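Speaker notes: Keeping a shared kitchen going
Lachlan Geddes
Slot: Tuesday, after the tea break. 10 slides. Handout at the door.

Slide 1. Title
Say hello. Thank Salazar House for the room. Ask who has a shared kitchen at work and who has one at home. Leave the hands up long enough for people to look round.

Slide 2. Where I come from
I ran the kitchens at Rornia for most of my working life. One building, 700 people on the books, 2 kitchens. Before that I was at Vindex, where there was a kettle on a filing cabinet.

Slide 3. What people complain about
Read out the list from the survey. We had 614 replies. Fridge first, then the sink, then milk. Noise came lower than I expected. Don't read the comments aloud, they are on the handout.

Slide 4. The fridge
Labels work if the pen is tied to the door. Clear out on the same day every week and tell people the night before. Anything without a name goes. We tried shelves by department and gave it up after a month, as the big teams simply spilled over on to the others.
Pause for questions here. There are always questions about the fridge.

Slide 5. The sink
Take the washing-up bowl out. Mugs left in a bowl get more mugs put on top. A bare sink stayed clearer for us. Put the drying rack on the side people walk out by.

Slide 6. Milk
One order, one person, one deputy. Write the deputy's name on the wall. If time is short, skip to slide 7.

Slide 7. Signs
Show the old sign from Allelel, all capitals, three exclamation marks. Then the plain one: "Please wipe the side when you finish." Keep signs to one line and take down any that are out of date. People stop reading a wall with more than a few on it.

Slide 8. Wiping down
Most of the mess is crumbs and rings from cups. Cloths go sour, so we changed to paper and kept it next to the spray. When the roll was in a cupboard, hardly anyone fetched it.

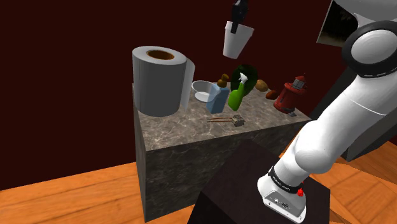

Rornia, September
Paper and spray out on the top, within reach of each other. Ask the room where theirs are kept. On marble, tell them to check the label before buying, as anything with vinegar or lemon in it will dull the surface.

Slide 9. Cost
Paper costs more than cloths, but we stopped paying for the laundry. Have the sheet ready in case somebody wants the sums. Don't go through it line by line.

Slide 10. Questions
Likely ones: dishwashers, fish in the microwave, who pays for coffee. On coffee, say we never settled it. Finish by quarter to four, the next speaker needs the laptop.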